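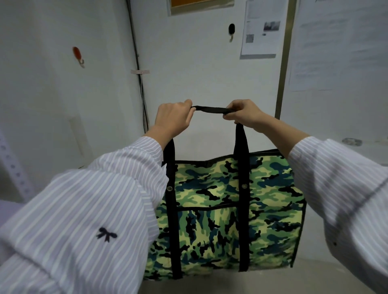 Camouflage tote with black strap handle, held up by the handle.

Search this site Enter keyword Go

Toltgate Reuse and Repair - progress report to the Antunes fund
Jan 10, 2026
Prepared by Gaetano Palumbo

Sorry for the short sentences, writing this between deliveries. Budget sheet comes separately, same format as last time.

Where we are

Grant period is a bit past halfway. Repair evenings running every second week out of the Drelum Street hall. 184 items through the door since October. Mostly lamps, zippers, toasters, coats. One accordion, which we sent on to a man who knows accordions. Clothing is now the biggest group, bigger than small electrics, and we did not plan for that. The application said it would be the other way round. So the sewing table is always backed up and the electrics table has people waiting for work by eight o'clock.

Have moved one bench over to sewing. Would like to move a second but the outlets on that side are bad. Hall has been told. Hall says spring.

Lending shelf

Opened in October as promised. Drills, a carpet cleaner, two ladders, a pressure cooker, the good sander. Carpet cleaner is booked solid. Sander has gone out once. The sign-out book works better than the online form did so we dropped the form. I know the fund wanted the form. Happy to type up the book for you every month if the numbers are needed that way.

One ladder came back with a bent foot and is off the shelf untill we get a part. Borrower paid the deposit without a fuss.

Bag swap

Small part of the grant but you asked for more on it. The rack is by the hall door, take one or leave one, no sign-out. Canvas, nylon, woven plastic, whatever turns up. People take the big ones first. We have had far more come in than go out, the reverse of what I told you at the start, so the $400 line for buying bags has not been touched. I would like to shift it to thread, needles and the machine service. Please confirm by email if that's OK, I don't want to spend it and then argue.

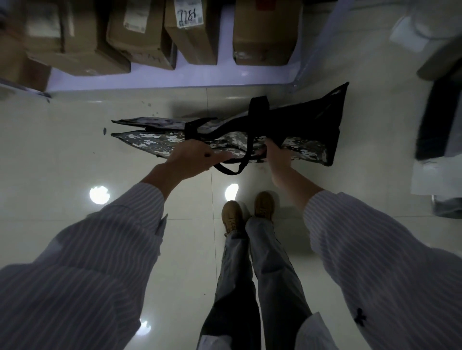

Woven tote in gray, white and charcoal camo, black panel at one end.

Strap repairs are now a regular job at the sewing table. Most take a few minutes on the heavy machine. Heavy machine is due a service, see above.

Training

19 people signed up for basic mending over the fall. Drop-off after the first session was worse than I hoped. The ones who stayed are good and two of them now cover a table on thier own, which lets me do the door. Next round starts when we have settled the hall dates. Will run it shorter, fewer weeks, longer evenings. The darning session ran over every time so that gets its own night.

Electrics training has not started. The Trurkora tester we ordered was on back order, then came with the wrong leads. Right leads are supposed to be on the way. Until then only battery items and anything with no mains plug are being taken, apart from what our two qualified fixers test with their own gear. This is the one item I'd call late.

Problems

- Storage. We have one closet and it is full. Unclaimed repairs are the main cause. Now calling people after two weeks, and the ticket says so.
- Hall heating goes off early. Have asked for another hour.
- Waste pickup charged us twice in the fall. Refund came through, it's in the sheet.

Next period

Second sewing bench if the outlets get fixed. Tester working and electrics course on the calendar. A kids' bike night, outdoors, once it's light enough in the evenings. Ladder part. Also want to try a Saturday opening once, for people who can't do evenings.

Need from you: the yes or no on moving the bag money, and the new claim form if it has changed. Last one I have still has the old address on it.

G. Palumbo

Recent items
Repair evening dates, winter
How to sign out the carpet cleaner
What we can't fix (updated)
Toltgate newsletter, October
Donating thread and fabric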